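Plevevley opens its kitchen for washing-up hour, and you're invited

June 18, 2026

Hello from Plevevley! I'm Kofi Ackah, I run the shared kitchen, and I'm very pleased to be able to tell you that from today our washing-up corner is open to every household in Lullow. No booking, no joining fee, just bring your dirty plates (or come and use ours) and have a go at a proper stainless steel sink.

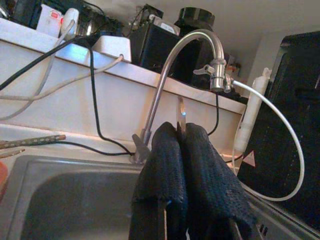
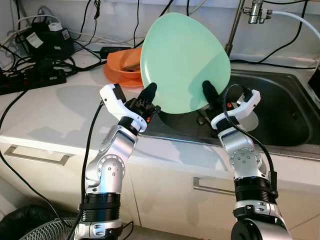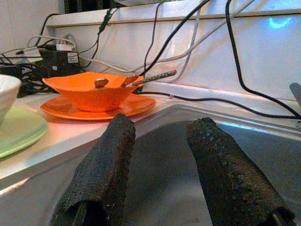
The sink at Plevevley, Lullow. The mint-green plate is in the second picture, the orange bowl and saucer in the third.

I should explain why I'm sending out a press release for a sink. Lullow has a lot of small flats, and plenty of them have a kitchen you can cross in a single step. When we asked people what they'd like from a shared kitchen, I was expecting ovens. What we got was page after page about washing up! We had 1,066 replies, and 800 of them mentioned having nowhere to put things down while they dried. So that's where the money went first, and the ovens can wait until December.

What did we pick? A stainless steel sink set into a white worktop, and a tall gooseneck tap with a little valve on the end of it that has a white hose coming off. I'm fond of that tap. I wanted one high enough to get a stockpot under without a fight, and my aunt's stockpot was used as the test (it passed, she was smug). There's a white water filter cartridge standing by the wall next to it too, for those of you who wrote in about the taste of the tea.

Then the crockery, which caused more argument than everything else put together. I'd have gone for plain white and been done with it. The rest of the team wanted colour, and I lost, and I've come round completely. The plates are a pale mint green and the bowls are bright orange with saucers to match, sort of square with the corners flaring out. They came from Darko, the shop at the top of the hill, who let us have 14 of everything at a price I've promised not to print. The dish rack is orange as well. It's plastic, it weighs nothing, and it's easy to lift off the worktop when you want to wipe underneath.

A few words on how it works. Washing-up hour is 4 until five every afternoon. Come in by the side door, find a peg, and the tea towels are in the drawer on your left. We ask that you scrape plates before they go anywhere near the sink, do glasses first and greasy pans last, and leave the basin clear for whoever's next. If you borrow one of our orange bowls for your soup, lovely, please put it back with its saucer. They do wander off separately and I've already spent one evening hunting for a saucer that was under the bread bin.

We're using Mistix washing-up liquid to begin with, the one without much scent. If you've got sensitive skin there's a box of gloves in three sizes, and if you'd rather bring your own bottle that's fine by me.

Children are welcome with a grown-up. My nephew is six and has strong feelings about bubbles, so I've found a step stool for anyone who can't reach.

There'll be soup on the stove through the whole first week, leek and potato to start with and then whatever the allotment people bring us. You're very welcome to eat it and leave, but you will be handed a sponge on the way out.

Journalists and photographers are welcome during washing-up hour as well, and I'm happy to talk about the kitchen, the survey or the ovens for as long as you like. Just ask for me at the side door, or leave a note in the Plevevley letterbox and I'll get back to you the next morning.

Kofi Ackah
Plevevley Shared Kitchen, Lullow

Ends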